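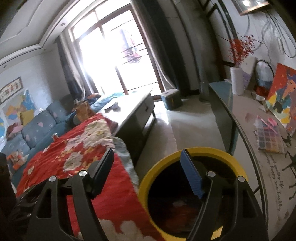 Cirilo Figueroa
Second-year student, Economics and Finance

Bond Duration and Rising Rates: A Paper Portfolio Project
Submitted November 25, 2018

1. Purpose

The project asked what happens to a simple bond portfolio when interest rates go up, and whether a ladder of maturities holds its value better than a single long holding. I chose the topic after the unit on fixed income, where we worked out duration by hand for one bond at a time. I wanted to see the same arithmetic applied to a group of bonds.

No real money was used. All positions were kept in a spreadsheet, and prices were calculated from yields I set myself.

2. The bonds

The class was given a set of practice issuers by the department, each with a short fact sheet. I used four of them.

Stendedent: a utility with steady income and low debt. Short and medium bonds.
Clasivov: a shipping company with uneven earnings. Medium bonds only.
Holzer: a tool manufacturer. Short, medium and long bonds.
Clakby: a grocery chain that borrowed heavily to open new stores. Long bonds only.

From these I built two portfolios. Portfolio A was a ladder of 9 bonds, one maturing each year, using Stendedent and Clasivov at the short end and Holzer for the rest. Portfolio B held two long bonds, one from Holzer and one from Clakby, in equal amounts. Both started with the same market value.

3. Method

For each bond I calculated the price, the Macaulay duration and the modified duration at the starting yield. I then raised every yield by the same amount and priced everything again. The first test used a rise of 40 basis points. The second used 200 basis points, applied all at once.

I compared two numbers in each case: the loss predicted by modified duration and the loss found by full repricing. The gap between them comes mostly from convexity, meaning that the price curve bends and duration treats it as a straight line.

In a third test I left the government yields alone and widened only the credit spread on Clakby, from 185 basis points to a figure twice as large. This was meant to show a loss that has nothing to do with the general level of rates.

4. Results

Portfolio B lost more than Portfolio A in both rate tests. This was expected from the durations. In the small test, the duration estimate and the full repricing were so close that the difference would not matter to most investors. In the large test the duration estimate overstated the loss for both portfolios, and the error was much bigger for B.

The ladder had a second advantage that the price figures do not show. Its first bond came due after one year, and the cash could be put back to work at the new, higher yield. I ran this forward on the assumption that yields stayed where they were after the rise. Portfolio A's income began to climb in the second year, while Portfolio B's coupons did not change.

The spread test had no effect on Portfolio A, which held no Clakby bonds. Portfolio B took the full loss on half of its value.

5. Problems

My first version of the spreadsheet was wrong. I had entered annual coupons but discounted them as if they were paid twice a year, and every starting price came out different from the fact sheets. I found this in March while checking the Holzer medium bond by hand – it should have priced at par and did not. All the results above are from the corrected version.

I also moved every yield by the same amount. In practice short and long yields often move differently. A flatter curve, with short rates rising more than long ones, would have been kinder to Portfolio B and might have narrowed the gap between the two.

Trading costs and taxes were left out. A ladder of small positions would probably cost more to set up than two large ones.

6. What I would change

I would add a test with a curve that flattens, and one where rates fall. A ladder gives up some gain when rates drop, and the report is one-sided without that case. I would also include a floating-rate note, though none of the fact sheets offered one.

The spreadsheet has one tab per portfolio and a third for the Clakby spread test. The inputs are in the shaded cells at the top of each tab.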